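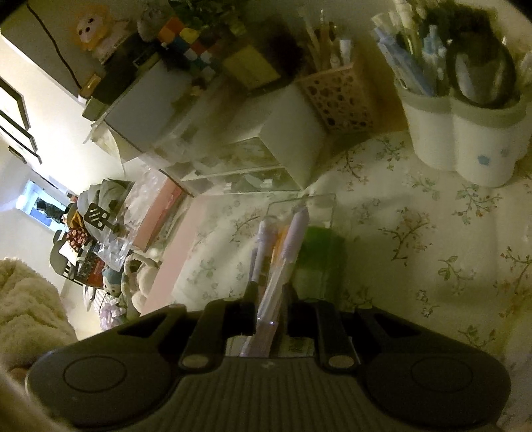

Check the jaws before you check the software

Most workshops that run hand-held grippers keep a maintenance log, and most of those logs are wrong in the same way. They record replacements. A finger arm snapped, a new one fitted, a line in the book. What goes unrecorded is the slow change between one replacement and the next, and that change does more damage to the work than a broken arm ever does. A broken arm stops the job. A loose one carries on.

I look after the grippers at Stedisthorpe. They go out to ordinary rooms and are used on ordinary things: pen holders, cups, boxes, whatever stands on the desk. My view, after a fair number of returns, is that the pivot at the base of each finger should be inspected on a fixed interval, by the person who uses the tool, and that the interval should be counted in closures. Hours are a poor measure. A gripper can sit open over a container for a quarter of an hour while somebody adjusts a cable, and nothing in it wears.

Our interval is 500 closures. Beathag Haldane set it, and I argued at the time for a longer one. Then a unit came back from Holovko with 1136 closures on the counter and no inspection logged. The left finger had enough side play to see without a gauge. With the jaws commanded shut, the tips met out of line. Every grasp made with it in the later part of that run was recorded at a jaw width that the real jaws did not have. We discarded 277 recordings and could not say with confidence that the cut had been made in the right place.

The check is short. Open the jaws fully. Hold the body still and push each finger sideways at the tip, first one way, then the other. There should be no movement you can feel. Close the jaws on a rigid object with flat, parallel walls and look at the contact from above. Both fingers should touch at the same moment and along the same length. Then open and close 40 times with nothing between the fingers and repeat the push test.

I would add one point on the choice of object. Clear acrylic is a good test piece for alignment, provided it is stiff. A finger touching at one corner only is easy to spot through a transparent wall. Foam and plush are useless for this, as they give way and hide the fault.

Octavio Gallardo at Clirkero holds the opposite opinion on who should do the work. He wants every unit sent back to the bench and checked by a technician, on the grounds that users over-tighten. They do. I have drilled out the results. But a torque driver with a fixed setting costs less than two courier trips, and a tool in transit is not being used or checked. The Tendia kit we issue now has the driver in the lid and the push test printed on a card beneath it.

Returns for stripped threads have dropped since February. Side play still turns up, usually on the units whose cards look new.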